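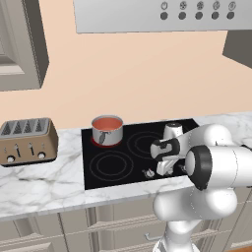
How many demos does it take to teach a robot arm one kitchen chore? For me, with a sim kitchen and a cheap controller, 73 got it going most of the time, and I'd want a few hundred before I bragged to anybody.

OK so, thread. I've spent most of October driving a robot arm around a fake kitchen by remote control and I have thoughts!

The setup: I hold a controller, the arm in the simulator copies my hand, and everything gets recorded (joint angles, gripper open or closed, all of it). Later a model trains on the recordings and tries to do the job by itself.

My project is called Skotville. The chores are stovetop stuff. Knobs, pots, getting things on and off a burner. Brendan Carroll said start with knobs because they're easy. Brendan, they are not easy.

You know how you turn a stove knob without looking? Try it with two fingers, no sense of touch, and a wrist that runs out of rotation halfway. My first 26 tries went straight in the trash.

What helped: slowing way down before contact. I come in from above with the fingers open, stop, check both camera views, then close. Feels silly. The recordings are so much cleaner.

What also helped: never pausing in the middle to think. The model learns your pauses! I had an arm that would freeze over the cooktop for four seconds, every single time, and yep, that was me reaching for my coffee. 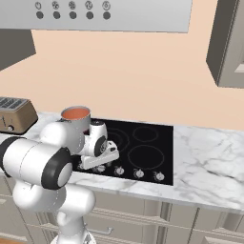
Sim render: Skotville kitchen / posted with permission from Brendan Carroll

The pot is its own headache. It's tall enough that the arm can bump it on the way to something else, so you have to plan the whole path, elbow included. I kept watching the gripper and forgetting there's a big white elbow following along behind.

Somebody asked if you can mess up on purpose. Yes, a little. I'll drift off to one side and then correct, so the model sees what getting back on track looks like. Maybe one demo in ten.

Total so far is 713 recordings across all the chores. Goal is 2,000 and my thumbs have filed a complaint.

Next up is moving the pot between burners, starting tomorrow around 7 pm when the house is quiet. Send me your controller settings if you do this too, mine are way too twitchy.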